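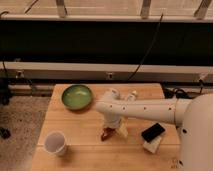 Clearing the Table: Notes for Week 4
Household Skills, evening class, Drernunport Adult Learning Center

Print this page | E-mail this page

Welcome back! Last time we did drawers, which everyone finds satisfying because a drawer has sides and a bottom and you know when you're finished. A tabletop is harder and, to my mind, a lot more fun. It has no sides at all. Things land on it from every direction, all day long, and each one had a perfectly good reason to be set down there at the time.

Please read these notes before class and bring a pencil. We start at 6:30 and we'll be on our feet for most of it.

1. Why the table fills up

A table is the easiest surface in the house to reach. You come in with your phone and a drink, you put both down, and your hand is free. Wonderful! That's what a table is for. The trouble starts when the drink is finished and the cup stays, because a cup that stays makes the table look like a place where things may stay. Next comes the envelope, then the charger, then the thing you took out of your pocket so you could sit down.

I call these items "landed" (as opposed to "placed"). A bowl in the middle of a table is usually placed, since somebody chose the spot. A paper cup near the edge has usually landed. Learn to spot the difference and you're halfway through the course already.

2. The four kinds of table object

Write these on the inside cover of your notebook. We will use them for the rest of the term.

Keepers. They live on the table. A fruit bowl, a lamp, a napkin holder. Most tables can carry one or two keepers and still be good for eating, writing or cutting out a pattern.

Travelers. They have a home somewhere else and are just passing through: phones, keys, glasses, scissors, the good pen. Travelers are easy to deal with if the home is close by and miserable if it isn't. If your scissors live upstairs, they are going to spend their lives on the table.

Leavers. Paper cups, wrappers, receipts you don't need, the torn end of a packet. These go out of the house.

Strays. Small things with no home and no clear purpose. Every table has some. A bit of something reddish, a little block of something pale, a cap that fits no bottle you own. Strays take more time than everything else put together, and we'll come back to them in section 4.

3. The order of work

This is the part people want to skip, and I beg you not to, because the order does nearly all the work for you.

Start with the leavers. Walk once around the table with a bag or a bin and take only what is leaving. Tip any cup into the sink first (I have ruined a whole bag of clean paper recycling with a mouthful of cold coffee, and I have done it more than once).

Then the travelers. Pick up everything that belongs in the same room and make one trip. Then the next room, one trip. Don't stop to tidy the drawer you're putting the scissors into -- that was last week!

Look under each traveler as you lift it. Phones in particular love to sit on top of other things: a notebook, a flat box, a folded letter. It's astonishing how often the lost item is under the thing you use most. In the Khumalo Street group last February we turned up a library card this way, along with a check for 447 dollars that had been written off as never arriving.

Now the strays go into the bowl. Don't decide anything about them yet.

Last, wipe the table, with the grain if it's wood. A damp cloth and then a dry one is plenty. On a planked top, run a fingernail in a cloth along each seam, as crumbs collect there and a flat wipe rides straight over them. I find this bit thrilling and I know I'm in the minority.

4. The bowl

Choose a bowl that is wide and shallow. You want to see everything in it at a glance. A deep bowl is a drawer with good manners, and it will hide your strays until spring. Color matters more than you'd expect: go for one you like looking at, so that it earns its place as a keeper. My own is a chipped blue pasta dish, and the class favorite is a brown one from the Zellby thrift store with a crack that has been glued twice.

Once a week, tip the bowl out on a towel and pick up the pieces one at a time. Hold each one and ask where you'd go to look for it if you needed it. If an answer comes quickly, take it there right away. If none comes, it goes back in the bowl for one more week. After the second week without an answer, let it go.

Please pick things up singly. A handful feels faster, but you can't make a decision about a handful, and the whole lot tends to end up back where it started.

5. Practice in class

We'll work in pairs. One person sets a table the way it looks at home at the end of the day, and the other clears it in the order above, saying the kind of each object out loud: "leaver, leaver, traveler." It sounds silly, and it is wonderfully effective. Then you swap.

We'll also try it once in the wrong order, strays first. You'll see how quickly you get stuck!

6. For next time

Clear one table at home every evening until we meet again. Note how long it takes and which kind you had most of. Write a short account, about 200 words, of one stray and what became of it. Bring your bowl.

The Kuratum sheets on wood finishes are on the side shelf. Take one if your table is waxed or oiled, as the wiping advice differs.

Print this page | E-mail this page

Comments (4)

pencilcase: Did the phone thing as soon as I got home. There was a parking permit under it. I had already paid for a replacement.

Marrowfat: Is a candle a keeper or a traveler? Ours moves to the windowsill when we eat.

Course tutor: Traveler with a very short trip -- lovely question, bring it to class.

two_left_gloves: My husband says the paper cup is a keeper because he's going to use it again tomorrow. We are still discussing it.

Recent handouts
Week 3: Drawers, Top to Bottom
Week 2: The Hall and the Coat Problem
Week 1: What Is a Home for a Thing?
Extra: Keeping Paper Since 2000, and How to Stop
Extra: Bowls, Trays and Baskets Compared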